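Butumberg grip set - README

Last edit June 4, 2019. Replaces the April readme, which had the wrong folder names in it. If you still have the April zip, toss it and pull again.

What this is

Comparison of two sets of fingers on the hand-held grippers. One set is the Nollik pads, flat face. The other is the Larov pads, same outline but with a soft skin glued on. Same handles, same people, same table. We wanted to know which set to order more of before the arms get them. Side question was whether the gripper camera is any use for judging finger opening or if we need the encoder for that.

Size

491 clips total. 300 with Nollik, the rest Larov. It was supposed to be even but the skin on the Larov pads started peeling and we quit early. 42 clips are marked "redo" in the notes column. Keep them or drop them, your call, but say which you did when you report a number.

Folders

nollik/ - flat pads
larov/ - skinned pads
head/ - head view, both sets mixed, match by clip number
calib/ - open and close sweeps, nothing grasped
notes.csv - one row per clip

Clip numbers line up across folders. Time stamps do NOT, see Known problems.

Gripper view

Camera sits on the tool and looks down past the fingers. With the fingers wide open you get both inner faces and a lot of table. Good for opening width as long as the screw holes along the top strip stay in view, those are what the tracker locks on to. The left finger shows two of them at full open, the right one only one, so the tracker leans on the left. Fine for us so far. 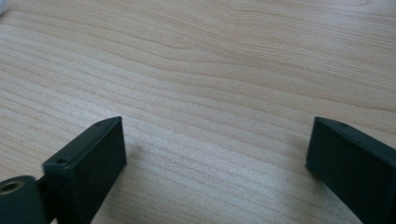

Width from the tracker and width from the encoder agree well near full open and get worse as the fingers close. Partly the angle, partly that dark green on dark green has no contrast once the faces are close together. A dot of white paint on each tip would probaly fix it. Not done yet.

Wood grain is a nuisance. The tracker picks up the darker lines as edges if you run it with the default threshold. Nigatu settings file has the higher one, use that. A plain mat would be better and is on the list.

Head view

Mostly for checking which hand did what, and for seeing the whole table when the gripper view is all finger. Use it to label start and stop. Don't use it for width, it's too far off and the hands get in the way half the time.

Tasks were table stuff: pick up, move over, set down, push a lid, pull a bag. Thin things and soft things are where the two pad sets differ most. Hard round things, hardly any difference. Bags are bad for both - the plastic slides on the flat pads and bunches up on the skinned ones. 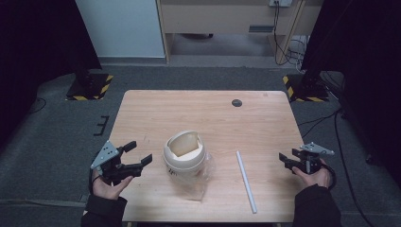 Head view, both grippers open. Swing-lid bin, clear bag, thin white rod.

notes.csv columns

clip - number, matches file name
pad - nollik or larov
hand - L, R or both
item - free text, sorry, spelling is all over the place
result - ok, slip, drop, redo
width_src - cam or enc

"slip" means it moved in the fingers but stayed held. "drop" means it left. There was some argument over rods that turned in the grip, those are all down as slip.

Known problems

- Head and gripper clocks drift apart. Line them up on the first full close, not on the stamp.
- Some larov/ clips have the pads on swapped left for right. Marked in notes where we caught it.
- Exposure on the gripper camera was left on auto. The table goes bright between the fingers and then settles. Threshold on the first few frames will be junk.
- calib/ has no sweeps for Larov after the pads were reglued. Use the earlier ones with care.
- width_src is blank in places. Treat blank as cam.

How to run

Unzip next to the scripts folder, run check_clips first, then width_track with the Nigatu settings. check_clips will complain about missing head files for 2 clips. Known, ignore it.

Still to do

White dots on the tips. Mat on the table. Lock the exposure. Redo the Larov half once new skins show up - until then don't quote a winner, the counts are too lopsided.

Use inside the group is fine. Ask before passing it on, the consent forms only cover us.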